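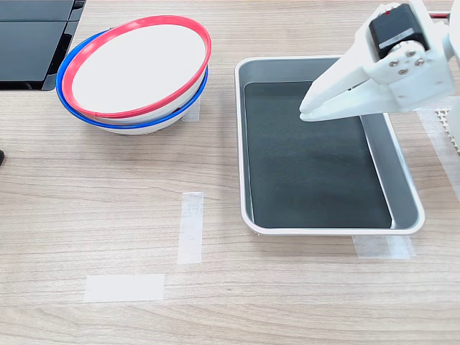 Neighborhood Notes

So the Trinesetti building is finally getting its renovation! If you've walked past the corner of Cervantes and Tramen lately you've seen the fencing go up, and if you're like me you stood there reading the permit twice. The old shirt factory is going to be 82 rental apartments, with 11 of them set aside as affordable. I was hoping for more than 11, and I said so at the January meeting, but I'll take it over another winter of pigeons.

The developer's guy, Osvaldo Seixas, was pretty patient with us. He says the brick front stays, the big windows get rebuilt to match the old ones, and the loading dock side turns into a small public courtyard — with benches, supposedly. I asked about the painted sign on the back wall and he said they'd "look into it." Hmm. 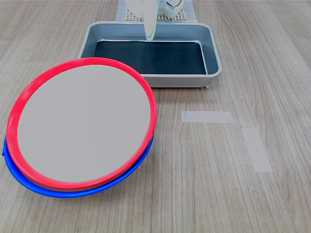 Two plates and a metal tray on the table.

Parking was the part everyone came for. There'll be a garage entrance on Tramen, and my neighbor Njoroge Nyamweya wanted to know where the trucks go during construction (so did I, my bedroom faces that street). The answer was the Zellthorpe lot, mornings only. We'll see how long that lasts.

Rents haven't been announced yet, and I've heard so many different guesses that I'm not going to repeat any of them. The studios are on the small side, 502 square feet, but the ceilings are high and you can't beat being nine minutes on foot from the train.
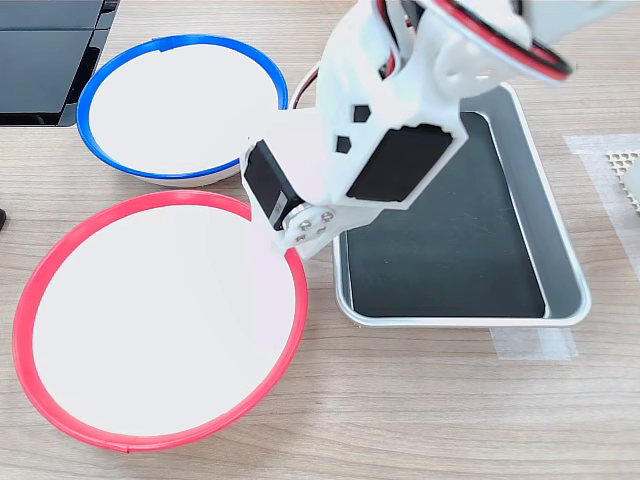
Blue-rimmed bowl, red-rimmed bowl.

Work on the roof comes first, then the windows. I'll walk over with my coffee every couple of weeks and post what I see. And if anybody has old photos of the inside, from when the sewing floors were still running, please send them to me — I'd love to put a few up here.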